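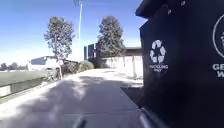

The path beside the field, morning.

My sister had put the key in an envelope and the envelope in a cereal box, and I had thrown out the cereal box. I worked this out at 8 in the morning, standing in her kitchen in Jetdale with my coat on.

It was the key to the storage unit in Tutberg. Everything our mother had kept was in there, and the lease ran out in three days.

I remembered carrying the box. I had flattened it, walked it down the path by the sports field, and put it in the recycling on my way to the bus. At least I thought it was the recycling. The two bins stand side by side in one navy housing, and I had been on the phone.

I went back down. The trees threw their shade across the concrete and the grass was bright on the other side of the low wall. I tried the recycling first. I could get my arm in up to the shoulder. I pulled out a pizza box, some newspaper and a Flenska catalog with the cover torn off. A woman walking a dog slowed down, then walked faster.

My sister called while I was in there.

"Did you look in the cereal?" she said.

"I'm looking now."

"Why does it sound like that?"

I told her. She was quiet for a while. Then she said the lock was a cheap one and the man at the desk would cut it for 30 dollars if she signed a form.

"You could have said that before," I said.

"You could have not thrown out my cereal. It was half full."

It hadn't been half full. There had been a handful at the bottom, mostly dust, and I had eaten it over the sink. I didn't tell her that. I put the newspaper back, and the catalog — the pizza box had grease on it, so I put that in the general waste.

When I lifted the flap, the cereal box was right on top. I had not flattened it very well. The envelope was still inside, with our mother's name on it in my sister's handwriting.

I sat on the wall and called her back.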